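Recrutamento de Assistente de Preparação de Interiores (sala e zonas de estar)

Referência interna: Clurkulgate 84
Entidade promotora: Eklund — Gestão de Alojamentos Mobilados
Local de prestação: conjunto residencial Clurkulgate
Número de vagas: 2
Regime: tempo parcial, contrato a termo certo, com possibilidade de renovação
Início previsto de funções: setembro

1. Enquadramento

A Eklund assegura a gestão corrente de 86 apartamentos mobilados no conjunto residencial Clurkulgate, destinados a estadias de média duração. A preparação dos apartamentos entre estadias encontra-se dividida em três áreas: cozinhas e instalações sanitárias, quartos e roupa de cama, zonas de estar. O presente procedimento destina-se exclusivamente à terceira área.

As zonas de estar estão equipadas, na sua maioria, com sofás de grandes dimensões em tom creme, com prolongamento em forma de chaise, encosto com botões e almofadas decorativas soltas, nas cores azul e cinzento-claro. O mobiliário de apoio inclui mesas redondas brancas, de pequena dimensão, colocadas junto aos braços dos sofás.

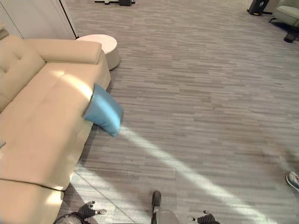 Os candidatos selecionados ficam integrados na equipa de interiores, sob a coordenação de Veronika Ammann, responsável pela área das zonas de estar, a quem compete distribuir os apartamentos no início de cada turno e validar o trabalho concluído.

2. Funções a desempenhar

a) Recolher e repor nos seus lugares as almofadas decorativas, de acordo com a ficha de disposição afixada no armário de serviço de cada piso;
b) Limpar o assento, as costuras, os braços e o encosto dos sofás com os produtos e panos fornecidos pela entidade, prestando particular atenção às depressões em torno dos botões;
c) Verificar o estado das capas e substituir as que apresentem manchas, fios puxados ou fechos danificados;
d) Limpar e alinhar as mesas de apoio, deixando passagem livre entre estas e a parede;
e) Aspirar o pavimento sob e em redor do sofá, incluindo a zona da chaise;
f) Recolher objetos esquecidos pelos hóspedes, identificá-los com etiqueta e entregá-los na receção no final do turno;
g) Regular cortinas e estores nas salas com exposição solar direta, nos termos da instrução de conservação dos estofos;
h) Preencher o registo de cada apartamento e comunicar à coordenação qualquer dano no mobiliário.

A deslocação de sofás é sempre efetuada por duas pessoas. Não é permitido arrastar o mobiliário nem utilizar produtos que não constem da lista aprovada.

3. Requisitos de admissão

São requisitos obrigatórios:
— idade igual ou superior a 18 anos;
— escolaridade obrigatória concluída;
— domínio da língua portuguesa, falada e escrita, suficiente para o preenchimento dos registos;
— disponibilidade para trabalhar no período da manhã, com entrada às 8h30.

Constituem fatores de preferência a experiência anterior em hotelaria, limpeza de habitações ou tratamento de estofos, bem como conhecimentos básicos de costura. A falta de experiência não determina a exclusão da candidatura, uma vez que a formação inicial é assegurada pela entidade.

4. Formação inicial

Os candidatos admitidos frequentam um período de formação remunerado, ministrado por Kai Hamann, formador da Tristimora. O programa compreende a identificação de materiais de revestimento, a limpeza e conservação de superfícies claras, a colocação de almofadas e capas, a movimentação segura de mobiliário e o preenchimento dos registos.

A parte prática decorre num apartamento do conjunto, com o mobiliário em uso corrente. No final, cada formando prepara individualmente uma sala completa, desde a recolha das almofadas até à entrega do registo.

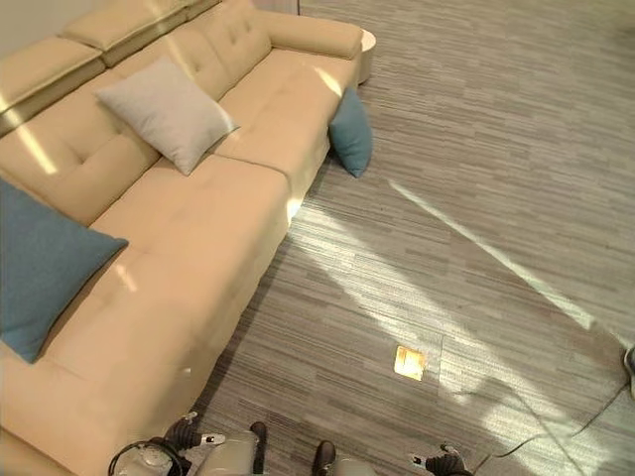 A avaliação incide sobre a limpeza do estofo, a conformidade com a ficha de disposição, o cuidado no manuseamento das peças e a clareza das anotações. O tempo de execução é registado mas não é objeto de classificação. Os formandos que não obtenham aprovação podem repetir a prova uma única vez.

5. Condições oferecidas

Remuneração mensal ilíquida de 800 euros, acrescida de subsídio de refeição. A entidade fornece vestuário de trabalho, luvas e calçado antiderrapante. O material de limpeza encontra-se disponível em cada piso e é reposto pelo serviço de armazém da Plurkeck, não sendo exigido aos trabalhadores o transporte de equipamento entre edifícios. Os turnos são comunicados com a antecedência legal — as trocas entre colegas carecem de autorização prévia da coordenação.

6. Formalização das candidaturas

As candidaturas devem ser entregues em envelope fechado na receção do conjunto residencial, com indicação da referência Clurkulgate 84, acompanhadas dos seguintes documentos:
— curriculum vitae atualizado, com o máximo de duas páginas;
— cópia do certificado de habilitações;
— declaração de disponibilidade horária, datada e assinada;
— contactos de uma pessoa que possa prestar referências profissionais, quando aplicável.

As candidaturas incompletas podem ser regularizadas mediante notificação da entidade. Findo o prazo indicado na notificação sem que os documentos em falta tenham sido entregues, a candidatura é arquivada.

7. Métodos de seleção

A seleção compreende a análise curricular e uma entrevista individual, conduzida por Veronika Ammann. Em caso de igualdade na classificação final, prefere o candidato com maior disponibilidade horária.

Os resultados são comunicados por escrito a todos os candidatos. Os candidatos aprovados que não obtenham colocação integram uma reserva de recrutamento, à qual a entidade pode recorrer para substituições temporárias na mesma área.

8. Proteção de dados

Os dados pessoais recolhidos destinam-se unicamente ao presente procedimento e são eliminados após o termo da reserva de recrutamento. A consulta, retificação ou eliminação dos dados pode ser requerida a qualquer momento, por escrito, junto da receção.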